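Notes from the Talta Court Users' Group: Giving Evidence for the First Time

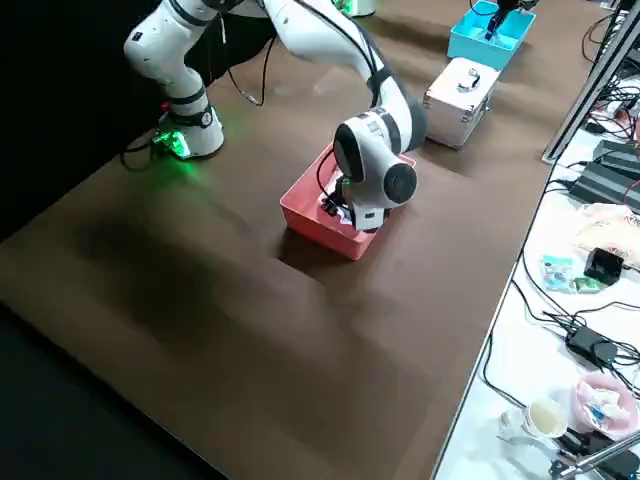 Several of you wrote in after the last newsletter to ask for something about being a witness, and I have been meaning to put it together ever since, so please forgive the delay (the summer rather ran away with me). I sat as a witness myself some years back, in a case about a damaged boundary wall out on the Pilska road, and I can still remember how dry my mouth was. I would have given a great deal for someone to sit me down beforehand with a cup of tea and tell me what the day would be like. So consider the kettle on.

First of all, the letter. It will give you a time, very often ten in the morning, and it is perfectly natural to think that ten o'clock is when you will be wanted. I'm afraid it very rarely works like that. Everybody on the list is asked to come for the start of the sitting, and the cases are then called in whatever order suits the court on the day. My wall was reached at twenty past three. Bring a book, bring a sandwich, and bring some change for the car park, as the machine behind the Talta courthouse is still not taking cards. If you are coming in on the Pilska bus there is one that gets you to the bridge in good time, and it is a gentle walk up the hill from there.

When you arrive, go in by the side door on the river side and have your bag looked at. The staff are used to nervous people and are very kind about it. Tell the person at the desk which case you are there for and which side has asked you to come, and they will point you to the right waiting area. We have two of these now, and I can't tell you what a difference that has made. In the old days everyone sat along the one corridor, and you might find yourself knee to knee with the very person you had come to give evidence about. If you are at all worried about meeting somebody, ring the office the day before and say so. They can let you in a little early, or find you a quieter corner.

I am often asked about clothes. You don't need to buy anything. Wear what you would wear to a christening or to see the bank manager, if any of us still have one, and do put on comfortable shoes. Take a cardigan as well. The courtroom at Talta has very high ceilings and the heating has moods.

Now, the part everyone dreads. When your name is called you will be shown to the witness box and asked to take an oath or make an affirmation. The affirmation is simply a solemn promise without any religious wording, and it counts for exactly the same. The words are printed on a card, so there is nothing to learn by heart. After that, the side that called you asks their questions first, and then the other side has a turn. The second lot of questions can feel sharp. Try not to take it personally – it is their job to test what you say, and the same person may well hold the door for you at lunchtime.

Speak slowly, and speak up towards the judge, even though the question has come from somewhere else. It feels odd for the first minute and then it doesn't. If you didn't hear, say so. If you heard but didn't understand, say that too. And if you don't know the answer, or can't remember, "I don't know" is a full and proper answer and you may use it as often as it is true. I got myself in a dreadful tangle over the height of my wall by trying to be helpful and guessing.

If you made a statement at the time, you are allowed to ask to read it again before you go in. Please do. It may have been a year or more since you signed it and small things slip. What you mustn't do is talk over your evidence with the other witnesses while you wait, however long the wait is and however friendly they are. Stick to the weather and the football.

A word about money, which people are shy of asking about. Keep your bus ticket or petrol receipt, and ask at the desk about expenses before you go home. There is a form, and it is much easier to fill it in there and then with someone to help.

Our own little booklet, "Your Day at Court", has been reprinted with larger type, and 312 copies came back from the printers at Doolan last week. You will find them in the library, at both surgeries and in the rack beside the post office counter in Bosteo. The new one runs to 60 pages, though a good part of that is the list of telephone numbers at the back, so don't be put off. The page on coming to court with a hearing aid is 67 in the old edition, for those of you who are still using it, and the advice there hasn't changed.

We shall also be holding another of our open evenings in October, on a Tuesday as usual, at seven o'clock in the Bosteo parish rooms. You will be able to stand in a pretend witness box and read the card aloud, which sounds silly but does help, and there will be plenty of time for questions. We can't give advice on anybody's own case, so do see a solicitor for that. Tea and something to eat afterwards, and there is a ramp at the back entrance. If you need a lift from the Pilska side, leave a message on the group's answering machine by the weekend before.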